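Short films deserve better than the warm-up slot

Last updated: January 26, 2024

Went to the Brendale shorts night in August, and I'm still annoyed. Not at the films. At the way they were shown – eight of them, back to back, no gap, house lights half up so people could find thier seats.

Drisida runs two minutes. Two! A ferry ramp, gulls, a long dissolve into fog. I wanted to sit with it. Instead the next title card was up before the sound had faded, and somebody was unwrapping a sandwich.

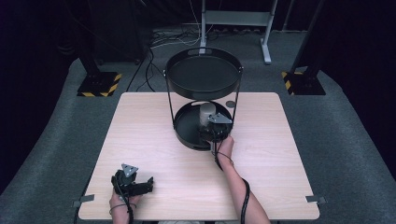 Why do programmers pack shorts so tight? Mostly fear. They think a dark screen makes people leave.

I don't buy it. Tomoana got its own evening last year, almost 600 people came, and the hall stayed silent through the whole last reel. Same length as most of the Brendale stuff. Give a small film room and people lean in.

Uminell was the worst loss. Grainy, slow, all shot through one kitchen window, and it was put right after a loud cartoon. Of course it got coughs. Anything would of.

So cut the program in half. Charge the same. I'd pay it.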